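Peer Support Groups for Veterans in Lurkosia County
Final project report, Community Health Practice
Stanisława Rutkowska
Jul 21, 2025

Background
Lurkosia County has 1,689 registered veterans and one outpatient clinic, in Follberg. People who live on the Pruklow side have a 37-mile drive to reach it. Since last September the county has paid for two weekly peer support groups, one in each town. My project looked at who goes to them and why others stay away.

Method
I mailed a two-page survey to 100 veterans picked from the county list and got 53 back. I also sat in on four meetings with permission from the group leaders and took no notes in the room. I wrote up what I remembered afterward, without names. My first version of the survey asked about diagnosis. My adviser had me take that out, and the final version only asked about sleep, work, family and getting to appointments.

Both groups meet on weekday evenings. The Follberg group uses the Lambrakis Community Center and the Pruklow group uses a church basement with stairs and no ramp. Three people wrote about the stairs in the comment box. Several others wrote that they had no one to watch their kids, which I had not asked about and should have. 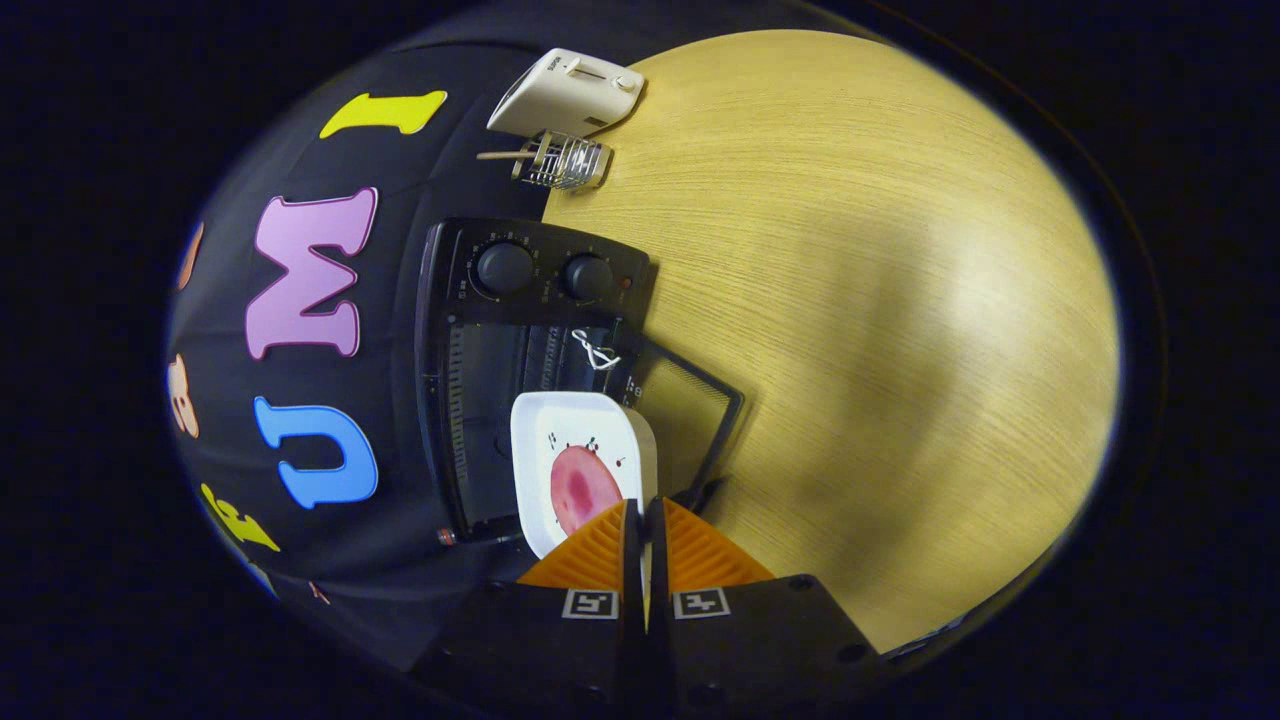
Results
Most of the people who answered had heard of the groups, usually from another veteran. Very few had heard from the clinic. The flyer was mentioned twice, both times because the phone number on it was old.

Those who attend said the main thing was being around people who did not need the background explained. Those who do not attend gave the drive, the hour and child care as reasons. Some said they were doing fine – I took them at their word.

Limits
The county list is out of date and leaves out anyone who never registered. Older veterans answered more often than younger ones. I only compared the two towns in a general way, as the Pruklow replies were too few to split up further.

Recommendations
Print the flyer again with the right number. Move the Pruklow group to a ground-floor room. Try one Saturday morning meeting a month in each town, with child care on site, and repeat the survey after a year.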